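Student Projects | Robotics & Software
April
By Valquíria Vieira
7 min read

Drift on a repeating floor: visual odometry tests in simulation

Our project set out to answer a fairly narrow question. If a small wheeled robot works out its own movement by watching the floor go past, how badly does it do when the floor looks the same everywhere? The supervisor, Dr Subramaniam, had seen this go wrong on a real machine and wanted it tested properly in simulation before anyone spent money on a second one.

We used Prendden, the simulator our department already runs, and wrote our own tracking code on top of it. The code is called Isar. It picks out corner points in each camera picture, matches them with the points in the next one, and uses the shift to estimate how far the robot has moved and turned. Wheel encoder readings come in separately and can be switched on or off in a settings file.

Method

We built three floors: a speckled concrete, a plank floor and a honeycomb of hexagonal tiles. The robot drove the same 40 metre loop on each, with the camera tilted towards the ground. Every floor got 13 runs, with the starting point moved slightly each time. The simulator knows the true position, so the error at the end of a loop is a simple subtraction.

The route planner was kept as basic as we could make it. It follows a list of waypoints and slows down for corners. We didn't want clever planning to hide tracking errors.

Results

Concrete was easy. Every run finished close to the true end point and there is not much to report. Planks were a bit worse along the direction of the grain, where there are fewer corners to hold on to.

The hexagons were the real trouble. At low speed Isar coped well, as each corner in the grout moved only a short way between pictures. Once the robot sped up, the matcher started pairing a corner with the one next door. The estimate then jumped by a whole tile, and nothing in the matching score showed a problem – the wrong match looked just as good as the right one. Of the 13 runs, only 3 finished without a jump.

Distance made things harder too. Far-off tiles take up less of the picture and their corners sit closer together, so a small error in the predicted position is enough to land on the wrong one. We tried throwing away the far part of the view. That cut the jumps but left too few points for a good turning estimate.

What helped was using the encoders to predict where each corner should be, then searching only a small area near that spot. With a search radius of 17 pixels the jumps stopped at all the speeds we tested. Any wider and they came back on fast corners. We also borrowed an outlier filter from Sorkemero, last year's student project, though it made little difference here. When most of the points shift by one tile together, the bad matches all agree with each other and the filter keeps them.

Limits and next steps

The encoders in our simulation don't slip. Real ones do, and a slipping wheel would put the search area in the wrong place. We'd like to add slip next, along with dirt and scuff marks on the tiles, which may give the tracker something to tell them apart by. The settings files and run logs are in the project folder for whoever picks this up. 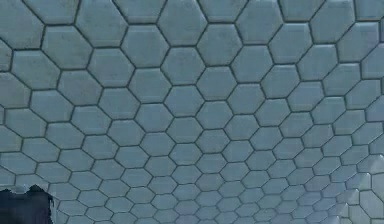
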